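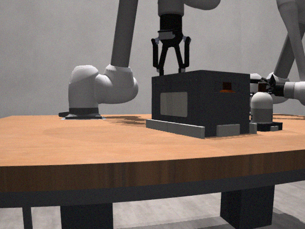

4. Living with the Rultico bench pack

I should say first that I came to the Rultico pack as a customer. Our lab at Menorley paid the ordinary licence fee for it, Trasotora had no say in what I wrote, and the only favour I got from them was a fairly quick reply when I couldn't get the second arm to load. The pack is sold as a ready-made simulated workcell for two-armed tasks, so you get a table, a pair of arms with grippers, a plain room to put them in, a shelf of objects and a scripting layer called Namboodiri that ties it all together. I wanted to know whether a small group like ours could do decent work with it without first spending a term building scenes by hand.

4.1 Getting it running

Installation was easier than I'd feared (Pavithra Achari had it going on her own machine before I'd finished reading the manual, which was a bit galling). The two arms come as separate assets, and you place them by editing a short text file. I like this a lot! You can shift a base, save, reload and see what you've done straight away. What I like less is that the file doesn't complain if you ask for something silly. I once set both bases to the same spot and the program simply loaded them inside each other and carried on.

For the trials I settled on the box layout, with a big dark box on the table, one arm to the left and the other to the right behind it. Ashwin Nambiar argued for something smaller, and I can see why, but a bulky object gets in the way of the arms and of the cameras, and that was the sort of trouble I was hoping to stir up. The left arm has to go up and over and come down on the box from above, while the right arm's gripper comes in from the side. The two approaches are planned together by Namboodiri, or one after the other if you switch the joint planner off.

4.2 What I ran

We did 169 runs with the joint planner on and 127 with it off, changing the starting pose each time and leaving everything else alone. I counted a run as finished if both grippers reached their target poses without an arm touching anything it shouldn't. A run that took longer than 30 seconds of simulated time was stopped and marked as failed, and a good many of the ones with the planner off went that way, usually with the right arm dithering by the side of the box while the left one was already in place.

I'd expected the tall approach from above to be the weak point. The side approach gave us far more bother. There isn't much room between the right base and the box, and the planner seems to treat that base as if it were fatter than it is. Deepika Gounder found a setting called "clearance margin" buried in the third appendix, and turning it down helped straight away. It really ought to be on page one.

Figure 4. The box layout in the Rultico bench pack, with the first gripper over the box and the second pointing towards it from the right.

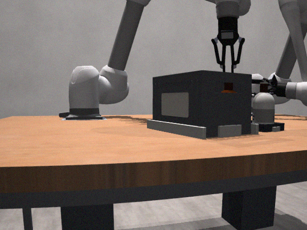 Do you need a powerful computer to run the pack?

An ordinary office desktop with a mid-range graphics card was enough for everything we did. The slow part is drawing several camera views at once, so we drew only the ones we needed and left the others off until we wanted to look back over a run.

4.3 Camera views

The pack lets you put a camera more or less anywhere, including on the wrists, and this is where I changed my mind about it. The room views are clear and a little bland, fine for checking poses. The wrist views are harder going. As the wrist turns, the room tilts with it, and you can end up looking at a stretch of table and bare wall between the fingers with very little to tell you which way is up. Annapurna Warrier, who labelled most of our wrist pictures, asked for a horizon marker after the first batch, and I ended up writing her a rough one.

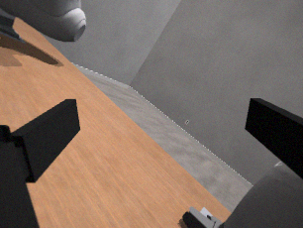

The marker took me an afternoon, and most of that went on working out which way Namboodiri thinks the wrist axes point (the manual and the software disagree, and the software wins). I sent the fix to Trasotora and Stijn Verbruggen from their support side wrote back to say it would go into the August update, together with a corrected axis diagram.

We kept 1759 wrist pictures in the end. Long diagonal edges, such as the join between table and floor, come out visibly stepped at the default quality. It didn't bother the people labelling, but I wouldn't want to train an edge detector on those pictures without turning the smoothing up first. The setting is called "edge passes", it defaults to one, and we used three for the second batch with only a small loss of speed.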